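Ticket 577: workshop booking page, confirmation emails not sent
Opened: 27/01/2023
Reported by: Morena Piras
Assigned to: Arturo Bellini
Status: Pending customer

Guests booking the candle-making evening through Ondeck are charged but receive no confirmation. Seats are deducted correctly. Venue is Leone, upstairs room. 69 orders affected.

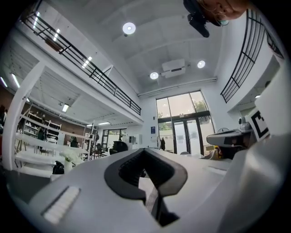
Attachment 1: gripper, black V-shaped opening

Checked the mail queue. Messages leave Ondeck and are rejected by the Fodex relay with error 400, "missing field: session_end". The candle evening was duplicated from the March pottery listing, and its end time is blank. Other listings send normally.

Set end time to 21:30 and placed a test order. Confirmation received, drinks voucher included.

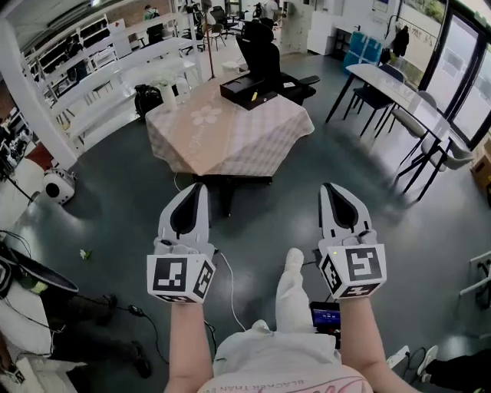 Resend job started for the affected orders. 67 delivered, two bounced on mistyped addresses. Morena to phone both guests.

Still open: the form should refuse to publish without an end time. Raised with Prastau as a change request. Until it is fixed, fill in the end time by hand after duplicating any listing.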